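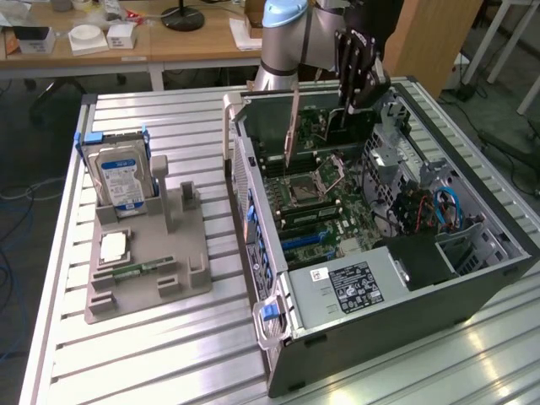
Gripper trial, second month

The Khamphan hand has been on our arm since April, and I'm still not sold. Leditz quotes 562 grams and says it will handle any PC part. Memory modules, fine. Expansion cards are another story – the fingers are fat and there's not much room inside a tower.

Our old two-finger Hornura cost less and never needed its own controller. We'll run both on the same teardown before anyone signs for $1251. Bring your own stubborn card if you have one.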